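3.2 What makes a sheet look done

I went into this part of the study thinking corners would be the whole story. Anderson Falcão, who shared the rating work with me, bet on color. We asked 45 people to look at made-up beds and tell us, in their own words, whether the sheet was "done" or "still needs a pull" - and almost all of them started talking about creases before they got anywhere near a corner!

The sage-green sheet (we called it the Duvolura bed in our notes) got the longest answers of the lot. It's a plain color with no pattern to hide behind, so every soft fold has a chance to show up, and people really did go hunting for them. 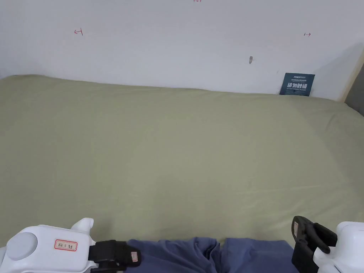

Figure 2. The sage-green fabric against the white wall, with the "please do not touch" card standing at the back.

Most raters were happy with the big flat area and then got fussy about the back, where the fabric meets the wall. One person called it "the bit my mother would check" (I wrote that one down twice). I'd always treated that strip as out of sight and so out of mind, but our raters clearly didn't, and I've since given it its own line on the scoring sheet, worth up to 9 points out of 60.

Long, shallow ridges were harder to score. Anderson wanted to take off points for any ridge you could follow with your eye. I felt a gentle one across a fairly taut sheet was just what a bed looks like when a human being lives near it, and we went back and forth on this for most of July.

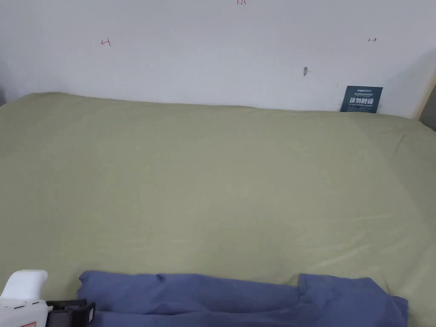
Silvana Barbosa

We settled on scoring the ridges and the sharper creases separately. The sharper ones, like those at the right side where the sheet rounds over the mattress edge, catch the light and pull the eye first, so they cost more. A shallow ridge costs a single point, however long it runs - Anderson still thinks that's too kind.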